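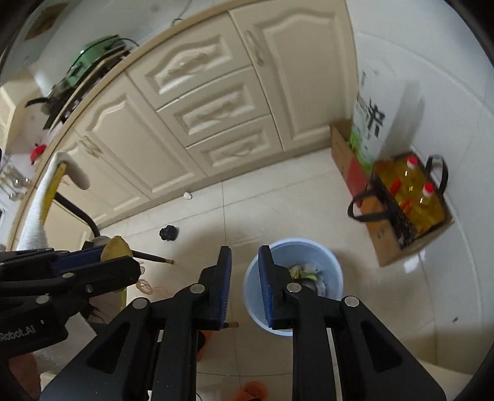 Two grippers, one with blue finger pads, at work above a kitchen floor, with a trash bin close by.

Worn finger pads blamed for dropped items in Forkus kitchen trials

Forkus has traced a stubborn run of dropped items in its kitchen cleanup project to the soft pads inside its gripper fingers, and the fix could hardly be simpler!

The trouble showed up in December, when the team went back through 1558 recorded pickups of household odds and ends. Light, thin things kept slipping – wooden sticks and scraps of paper most of all – while bigger items gave hardly any trouble. Software got the blame at first, and a good part of the month went into chasing a timing bug that did not exist.

The answer came from the workbench. Pads supplied by Trornetti had gone slick after 700 closings, well short of the 1000 they were expected to last. On four of the grippers the pad had also started to lift at the tip, leaving a ridge just big enough to push a thin stick away as the fingers came together.

There was a safety side too. A lifted pad can shed small pieces, which is bad news anywhere near food, so Forkus pulled those grippers the same afternoon. Nothing was found in any pan or dish, and no one was hurt.

New pads with a rougher face are being cut by Marinho, and early bench results have the team grinning – even rubber bands are coming up off smooth tile. Every gripper will now get a pad check before the morning session, and the closing count will be logged with each recording.

Firel, which uses the same finger design in its own kitchen work, has been sent the findings and is checking its stock. Forkus plans to restart the full trials once the new pads have passed 1000 closings.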